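Giturside Robotics Club: bin picking, term notes

The Zalen group has moved from single parts to mixed objects. Each run is capped at 15 minutes and scored out of 100, with a dropped item costing 8 points. Cable slack at the wrist is to be checked before every run. Aurora Carvalho keeps the log.

Clamps stay on both grey bins between sessions. If a bin shifts, recalibrate.
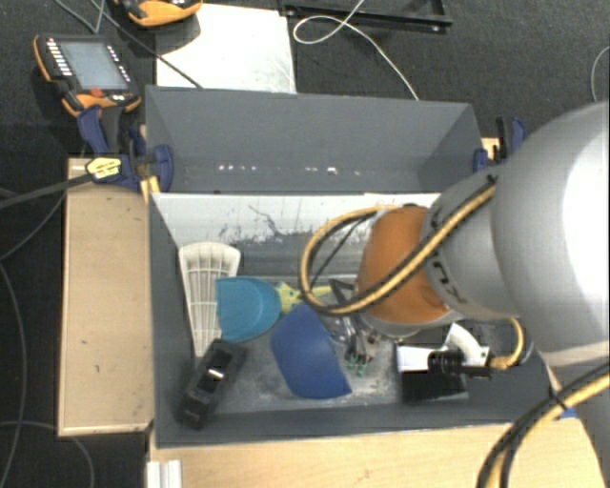 Next session

Monday, January 18, 2021. Bring the December logs.

2 comments

Fokwood: Is the score sheet the same colour code as last term?

Ikeda: Yes, unchanged.

Shares: 24

Contact the club | Back to top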